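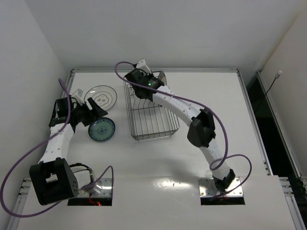
Dish rack keeps snagging my plates, what am I doing wrong?

I moved into a smaller place in Rullcombe in April and the kitchen has 2 feet of counter if I'm generous, so the big old drainer had to go and I bought a little wire one. I love how it looks! But I'm forever fiddling to get plates to stand up in it. Mine is the same sort of thing as the rack here, a rectangular basket in thin dark wire with upright slots, and my plates are a jumble too (a clear glass one with a scalloped flower in the middle, a ceramic one with a teal-blue rim, that kind of mix). The glass ones lean on their neighbors and clink, and I'm scared I'll chip something that came from my grandmother. Is there an order to load them in, or do I just need a different rack? Oh, and I wash up by hand every evening around 9, so there's never a huge pile.

Mi-kyung Ki

Hello Mi-kyung, and congratulations on the new place! I've had a wire rack by my sink for years and I'd keep yours. Start at the back and work forward, biggest plates first, and lower each one straight down with your hand on the top edge so the bottom finds the slot before you let go. Face them all the same way. With the glass ones I skip a slot on each side, which does mean fewer plates per load, but you said you don't have a mountain of them anyway. If they still lean, try a folded dish towel along the bottom of the rack. It gives the rims something soft to sit on, and you can throw it in the wash on Sunday with everything else. As for your grandmother's plates, I'd dry those by hand and put them straight away, bless them.

Hwang

get the wooden kind. I had a wire one and gave it to my sister

Dritanthorpe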